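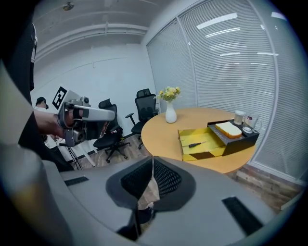 Food Retail Operations
Unit 4: Receiving, Storing and Cutting Cheese for the Service Counter
Instructor: Domingo Vergara

Reading for this unit: the Trardale case packet, sections on receiving and shrink. Bring a calculator to the Sunday lab.

4.1 Terms

Whole wheel weight: weight of the cheese as received, with rind and any cloth or wax, without the outer carton.

Salable weight: weight of all pieces that can be priced and sold at full price.

Trim: rind, dried faces, crumbs and end pieces removed during cutting. Some trim can be sold in another form (grated, or as odd pieces). It is still recorded as trim first.

Shrink: all weight bought and not sold. Trim is one part of shrink. Moisture loss, spoilage, sampling and scale errors are the others.

Students often use trim and shrink as if they were the same word. On the exam they are marked as different terms.

4.2 Receiving

Check the delivery against the order before signing. Record the product name, lot code, date code, net weight and surface temperature. Weigh each random-weight item on the store scale. The label weight was taken at the warehouse, and a natural-rind wheel loses moisture in transit.

In this course we use 41 F as the upper limit for refrigerated receiving. Local codes may treat certain hard cheeses separately. Follow the code where you work.

Reject or hold: torn vacuum packs, wet cartons, a strong ammonia smell from bloomy rinds that does not fade after the wrap is opened, and mold on fresh cheese of any kind. Surface mold on a hard natural-rind wheel is normal and is brushed off.

4.3 Storage

Store by group. Blue cheeses go on their own shelf, wrapped, below and away from the bloomy rinds. Washed rinds are kept in lidded boxes. Fresh cheeses stay in original packaging on the coldest shelf. Hard wheels may be kept whole on boards and turned on a fixed schedule.

Cut faces dry out faster than rind. Wrap the face tightly and leave the natural rind covered only with paper. Rewrap after every cutting session. Old film is not reused.

4.4 Cutting

Choose the tool by texture. Wire for soft and blue cheeses, a two-handled knife for large firm wheels, an open-blade knife for bloomy rinds, a short wedge-shaped knife for grana types, which are split along the grain.

Each portion should carry its share of rind and center. Small rounds are cut as wedges from the middle. Large wheels are halved, quartered, then cut into wedges, and long wedges are cut across only when the piece would otherwise be too heavy to sell. The last cross pieces at the rind end are priced as odd pieces.

Clean and sanitize the board and tool between cheese groups. Order of work: fresh, bloomy, hard, washed, blue.

4.5 Worked problem

The Velham store receives firm wheels with a combined weight of 1200 ounces. After cutting, the trim bin weighs 257 ounces. No other losses are recorded.

Salable weight = 1200 - 257 = 943 ounces
Yield = 943 / 1200 = 78.6 percent
Trim = 21.4 percent

If the cheese costs 15 dollars a pound as received, the cost per salable pound is 15 / 0.786, or 19.08 dollars. Margin is calculated on this second figure. Using the invoice cost understates the cost of every piece in the case.

The Trardale packet gives the same problem with the trim sold as grated cheese. Treat that income as a credit against total cost, then divide by salable weight as before.

4.6 To hand in

Complete the yield sheet for the Prakus and Jiang deliveries in the packet. Show all steps. Round percentages to one decimal place and dollars to the cent. The Jiang sheet lists weights in kilograms, so convert before you divide cost by weight.

Next unit: case layout and rotation.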